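# About Tollon

We try out grippers. Tollon started as a shared spreadsheet between people who kept buying robot hands, being let down by them, and buying different ones - and at some point the spreadsheet got its own name, its own shelf, and then its own rent to pay. Makers and labs send us fingers, pads, wrist cameras and controllers, and we put them through the same work and write down what we find. We publish the bad days too!

A lot of that work is fruit. We love fruit. A kiwi is fuzzy and gives a little, a tangerine rolls off the second you look away, and a cherry tomato will tell you very quickly if your fingers close too hard. Lay a plush towel under everything and the pads now have a second soft thing to deal with, because a fingertip that grabs the fruit and a pinch of towel with it has done only half the job.
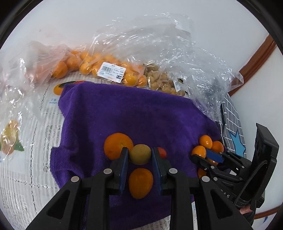
**Cerkgate, January**

The Jollero comparison is the one we get the most mail about, so a few words on it. Jollero is our name for the long-running hand-held trial: blue-padded fingers, small round things, two grippers going at the same table. Working side by side is where it gets fun. One person can be holding a kiwi between the pads while the other goes into a little pile of orange fruit, and now you care about elbows, about housings that stick up, about who reaches in from where. None of that shows up on a spec sheet.

Every gripper in the trial gets 80 picks. We split those into 4 rounds of 20 and change the layout between rounds, so a tool that has one good trick gets found out. We log slips, squashed skins, fruit that got nudged out of place, and how tired our hands were at the end (this last one is more useful than it sounds). If two of us disagree on whether something was a slip, it goes down as a slip.

## What we look at

Pads first. Texture, stiffness, how they meet when the fingers close, what they look like after a week of citrus. Then the fingers themselves, then the camera view. A wide view is great for knowing where your partner is, but it bends everything near the rim, and some controllers cope with that far better than others. We've changed our minds on camera mounting more times than we'd like to admit, and the old write-ups are still up with notes on what we got wrong.
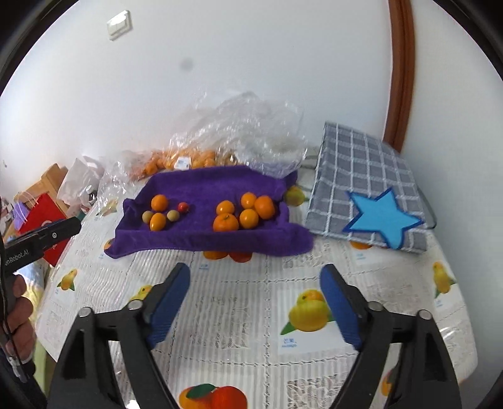
*Written by the Tollon bench team*

Our favorite layouts are the busy ones. Tangerines grouped close together, smaller fruit set among others, a couple peeking out from under the front edge of a folded towel - that's a proper test! Picking a tangerine out of a tight bunch without shoving its neighbors asks for thin fingertips, and thin fingertips are often the ones that lose a heavy orange later on. A printed tablecloth helps too. With fruit drawn all over it, a vision system has to tell a flat mango from a real tangerine, and we've seen good ones hesitate.

## Matei

Matei is our open set of notes and layouts. It has the round sheets, the scoring rules and the shopping list, so you can run the same trial in your own kitchen or lab and argue with our numbers. Please do. The scoring rules are on their second version thanks to readers who did exactly that.

## Sending us something

We take grippers, arms, cameras and controllers, finished or half finished. We don't charge for a trial and we don't show results to the maker ahead of everyone else. Pack spare pads if you have them, and tell us which screws you'd rather we left alone.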